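Search this site Go All topics Advanced search

Clandance Residents' Help Pages
Topic: Shared rooms and bookings

Leftover food and drink after a booking in the Osley Room
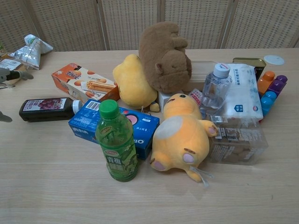 Snacks, drinks and plush toys on a table, with a woven divider behind.

Posted by Osley Room User

I have reserved the Osley Room for a children's party on a Sunday in March. The booking terms state that "all consumables must be removed at the close of the session". I should be grateful for clarification on two matters. Does this apply to sealed packets and unopened bottles, which could be offered to the next group? Secondly, is the closing time the time at which guests must leave, or the time at which the room must be clear? My confirmation carries the reference 816 and gives no further detail.

Posted by Morkeo Bookings Desk

The term applies to all food and drink, whether opened or sealed. The room has no food store, and items left on tables or in the kitchen cupboards are thrown away on the following morning. Sealed goods may be placed in the donation crate in the Dawber Building entrance, provided that they are within date and the label can be read. Home-made food and anything requiring refrigeration cannot be accepted.

The closing time shown on a confirmation is the time at which the room must be clear and the key returned. Hirers are advised to allow 20 minutes for this purpose. Additional time may be requested on form 954, which should reach the desk before the day of the booking. Requests made on the day are considered only where no other group is due.

Toys, decorations and tableware left behind are treated as lost property and are held at the desk under the reference number of the booking.

Posted by Dawber Tenant

I can confirm the above. Please note also that the bins behind the kitchen are for general waste only. Bottles have to be taken to the bank by the car park.

Posted by hirer908

We left some crisps once and were not charged. I do not know whether this has changed.

Contact the bookings desk | Copyright Clandance Residents' Help Pages | Back to top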